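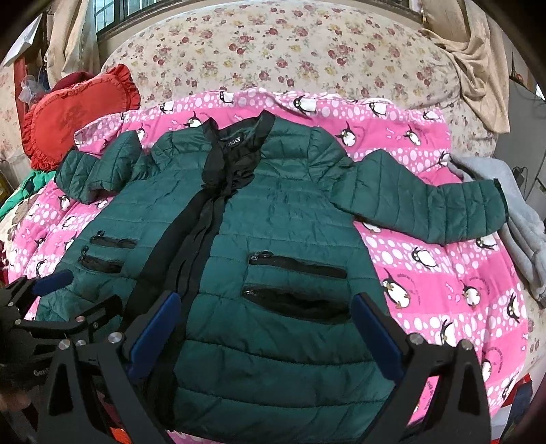 Green quilted jacket, on the penguin blanket

Frozen shoulder: is Pallcombe physio worth the wait?
March 2018

gendis_gran
Referred in August, still waiting. The letter says I'm 872 on the list, which at least gives me something to aim for. Anyone been?

wisness2
I went. Got a sheet of stretches and a rubber band. Eighteen weeks of doing them and I can reach the top shelf again, where I found nothing I wanted.

Achari
Disagree. Mine got worse with the stretches and only eased after the injection. Ask for that first.

wisness2
Injection wore off for me. We clearly have different shoulders.

gendis_gran
So that's one for each. Does either help with sleeves? Getting a coat on takes me most of the morning.
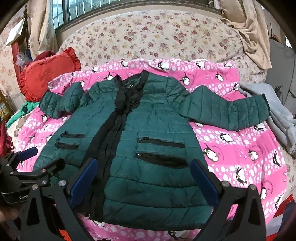
Same jacket, laid out on the bed

Achari
Bad arm in first, good arm second. Reverse to take it off. Physio did teach me that, I'll give them that much.

wisness2
He admits it. Ring the desk about cancellations, gendis. I jumped the queue that way and felt no guilt at all.

gendis_gran
Rang. Now 1,862. They've merged the lists.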